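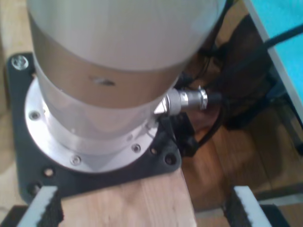

Figure 1. Arm base, flange and mounting plate on the wooden board, with the cable connector at right.

Brenotthorpe Base Offset Set
Data card, version 2
Last revised Wed 1 April

Summary

The Brenotthorpe Base Offset Set is a collection of recorded arm motions made for the study of base calibration. It supports one question: how well can a small shift in the position of an arm's base be recovered from joint readings and camera views alone, without a separate measuring instrument? The set contains 118 recording sessions. Each session was made with the arm bolted to a plate, and the plate fixed to a board. Between sessions the board was moved by a known amount, or left in place as a control.

The set was prepared by the Goel laboratory and is released together with the Killel estimator, the reference method described below. The two may be used separately.

Intended use

The set is intended for research on calibration, on the detection of slow drift in mounted equipment, and on the transfer of learned policies between work cells that are built to the same plan but differ slightly in practice. It may also be used in teaching.

It is not suited to the certification of any arm, mount or fastener. The recordings do not measure load limits, and no part of this card should be read as advice on the safe mounting of machinery.

Background

Policies trained by imitation commonly assume that the base of the arm stays where it was when the training data was collected. In daily use this is seldom the case. Boards are taken off and put back, benches are shared, and a plate may be tightened in a slightly different position after maintenance. A shift at the base is carried through the whole arm, and a small rotation at the plate becomes a much larger error at the tool. Earlier work in our laboratory treated such shifts as noise. Version 1 of this set, released in March, recorded the shifts but did not label their direction. Version 2 adds full labels and a larger share of control sessions.

Mounting arrangement

The arm stands on a round aluminum flange fastened with countersunk hex socket screws. The flange rests on a black square plate with chamfered corners and further open mounting holes, and the plate is mounted on a wooden board. The cable connector leaves the base to the side. All sessions in the set use this arrangement, and the flange was not removed from the plate at any time during collection.

Three coordinate frames are defined. The flange frame has its origin at the center of the flange. The board frame has its origin at one corner of the board. The cell frame is fixed to the building and does not change. The label for each session gives the position of the board frame in the cell frame. The position of the flange frame in the board frame was measured once before collection and once after, and both values are supplied.

Collection procedure

Each session followed the same order.

The board was placed at its assigned position and secured.
The position was measured by hand with a fixed gauge, and the reading was entered in the session log.
The arm was taken through 50 fixed poses, with a pause at each pose for the joints to settle.
The arm then carried out a short free motion under the control of an operator.
The position of the board was measured a second time before release.

Where the two gauge readings of a session differed by more than the tolerance stated in the log header, the session was marked as moved. Sessions so marked are kept in the release, in a folder of their own, and are not counted among the 118.

Operators were trained on the procedure before collection and were not told which sessions were controls. The assignment of positions was drawn in advance and was not changed once collection had started.

Contents of the release

sessions/ holds one folder for each session, named by session number.
sessions/(number)/joints.csv gives joint angles and time stamps.
sessions/(number)/poses.csv gives the commanded poses and the settling time at each.
sessions/(number)/views/ holds still images taken at each pose.
labels/offsets.csv gives the measured board position for every session.
labels/controls.csv lists the sessions in which the board was left in place.
moved/ holds the sessions in which the board shifted during recording.
frames/flange_to_board.txt holds the measurements taken before and after collection.
code/killel/ holds the reference estimator.
code/bula/ holds the scoring tool.

Lengths are in millimeters and angles are in degrees. Time stamps are in seconds from the start of the session. Missing joint readings are left blank and are not filled in.

Divisions

The sessions are divided into a training part of 80 and a held-out part containing the remainder. The division was made by board position, so that no position in the held-out part also appears in the training part. Users who report results are asked to keep this division. A random division of sessions gives lower error for every method we have tried, and the figures obtained in that way should not be compared with those of other authors.

Reference method

The Killel estimator works in two stages. The first stage matches fixed features of the work cell across the still images of a session and forms a rough estimate of the base position. The second stage adjusts that estimate so that the joint readings and the camera views agree as closely as possible over all poses. The estimator takes no force readings and has no knowledge of the gauge measurements.

The second stage is sensitive to its starting point. When the first stage places the base far from its true position, the adjustment may settle on a wrong answer while still reporting a small remaining error. Users should examine the output of the first stage before relying on the final figure. The option to print both is switched on by default.

Main findings

Shifts of the board along its length and width were recovered more reliably than rotations of the board. Rotation and sideways shift are partly confused when the poses lie close together, and the effect was strongest in sessions where the free motion stayed on one side of the base. Adding more poses of the same kind did little to improve matters. Choosing poses spread widely around the base did.

In the control sessions the estimator reported small shifts that did not exist. These false shifts were not evenly spread and leaned toward the side on which the cable leaves the base. We have not established the cause. The pull of the cable on the wrist cameras' wiring has been ruled out by a repeat of two sessions with that wiring tied back, but other explanations remain open.

Scoring

The Bula scoring tool reads a file of estimated offsets and compares it with the labels of the held-out part. It reports position error and rotation error separately. We do not provide a combined score, as the weight given to each kind of error depends on the task. Estimates are to be supplied for every held-out session, controls included. A missing estimate is scored as an estimate of no shift.

Known limitations

All sessions were recorded with one arm, one plate and one board. Results may not carry over to arms mounted on metal frames or on moving carriages.
The board was moved only within the plane of the bench. Tilt was neither introduced nor measured.
Room temperature was not controlled.
The gauge was read by eye, and the readings carry the error of the person reading.
The measurements of the flange in the board frame, taken before and after collection, differ slightly. The labels use the first.

License and maintenance

The recordings and labels are released for research and teaching, with credit to the Goel laboratory. The code carries its own license, given in the code folder. Errors in the labels should be reported through the issue page of the repository, with the session number and the line concerned. Corrections are gathered and published with the next version, and earlier versions remain available for the comparison of published results.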